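20 September 2026

Betudden again, which is what we call the simulated place with the pink floor, after whoever named it and then left. I had the remote control from lunch until my thumbs went. The job was to drive up to the big tan block and show the robot how to behave once it got there. It has shown me a few things too, mostly about my temper.
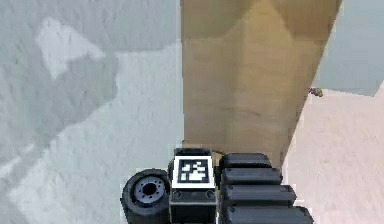

Remote Teaching Group, Tkachuk

Noreen says a good demonstration should look like a person who knows what they want. Mine look like a person hunting for a light switch in a hotel. I got in close to the narrow end of the block, wheel on the gray side, pink floor on the other, and sat there thinking about which stick was which. The log will have kept all that thinking, and presumably some future robot will pause in front of boxes with great dignity.

Attempt 131 was my best so far. I approve of it privately. Imani replayed it at double speed and asked if I had been eating.

Then the red thing. I still can't decide if it's supposed to be a box or a bag, and the arm had no opinion. I took it across slowly with my elbows tucked in, which does nothing for the robot but helps me. 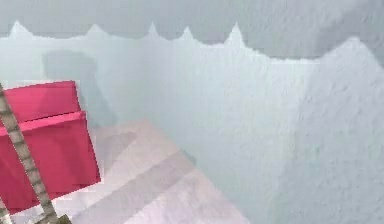 Arm over the red one, jagged ground behind.

Noreen wants 927 demonstrations before January. I did the sum on the back of my hand and washed it off. Swapped the left and right sticks in the settings before going home, then swapped them back. Must ask Imani for the good chair.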